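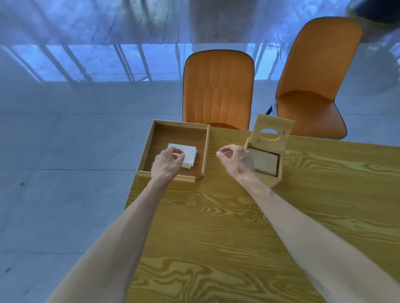
Napkins in the tray, tissue box to the right: one of the tabletop chores in the Rulix collection.

Robots learn table chores from people's bare hands

15 June 2023

Anyone who has ever tried to teach a child to set a table knows that explaining it only gets you so far, and that sooner or later you simply do it yourself while they watch. A small research group at Stivix has been taking much the same approach with its robot arm, Una, and this week the group shared the first results of a project it calls Rulix.

The idea is a friendly one. Instead of steering the robot through each job with a pair of hand controls, which is slow and rather tiring work, the researchers record ordinary people doing the job with their own two hands, seen from the head, much as the person doing it would see it. A program named Gazi then follows the thumb and fingertips through the recording and turns each pinch into a movement that Una's gripper can copy.

"We spent the whole winter driving the arm around by hand, and we all had sore shoulders by the end of it," said Maarja Avotiņš, who leads the project. "Then Ona asked why we didn't just pick up the napkins ourselves, and I'm afraid we had no good answer for her."

The collection so far holds more than 500 recordings, most of them made in May, and they cover the kind of thing you would find yourself doing before company comes over: tidying a stack of napkins, opening and closing a box, moving a cup from one side of the table to the other. Paper goods turned out to be a favorite with the team (and a headache too), as a napkin bends the moment you touch it and hardly ever lands the same way twice.

After training on the hand recordings, Una finished 65 percent of its napkin and tissue box trials. The same arm, trained only on the older hand-control sessions, managed 40 percent. Ona Sepp, who wrote most of Gazi, is pleased with the gap but would like everyone to keep a cool head about it, as all of the trials took place on a single table and the arm still struggles when one hand passes in front of the other and hides the fingertips from view.

That last problem is where most of the summer will go. Kaja Kütt is working on a way for Gazi to make a sensible guess about fingers it can't see, using the moments just before and after they disappear. Her early version does well with slow movements and gets lost with quick ones, so for now the people making recordings are asked to take their time, something that Serena Bassi, who has recorded more of them than anybody else in the group, says has made her a noticeably calmer person at her own dinner table as well.

The group plans to bring in new rooms, new tables and a good many more pairs of hands before the fall, and to put the recordings out for other labs to use once everyone who took part has signed off on it. A longer write-up, with the full set of trials and a fair-sized section on what went wrong, is being finished now. Eluned Harries is looking after requests for early copies and can be reached through the Stivix front desk.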